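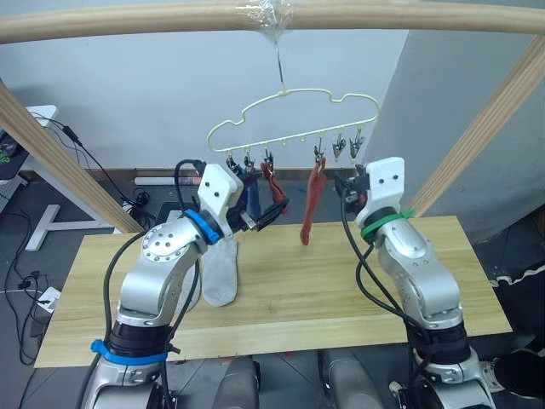 Comparing two sets of gripper jaws on the sock hanger

By Ewurabena Eshun
Filed under: Grippers, Bench notes

I wanted a cheap way to compare the Arow jaws with the Golireo ones, and a clip hanger full of socks is a great test (thin cloth, small targets, everything swings!). My rack is just wooden posts and a bar over the table, with the hanger hook taped on.

1. Run the Arow jaws first, then swap both arms to the Golireo ones. Use the same socks.

2. Set the closing force to 200 on the controller and leave it there. I fiddled with mine halfway through and had to throw out nearly 5 runs.

3. Start each run with socks in a row, toes toward you.
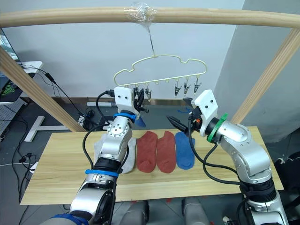 Steps 4 and up by Eoin Heffernan

I pick up at the clips. Keep the cables slack before you reach high, or the wrist drags. Let one arm steady the hanger while the other pulls the sock, and pull gently! Log a drop as soon as it happens, then reset the row and go again. I do my runs on Saturday, when the lab is quiet.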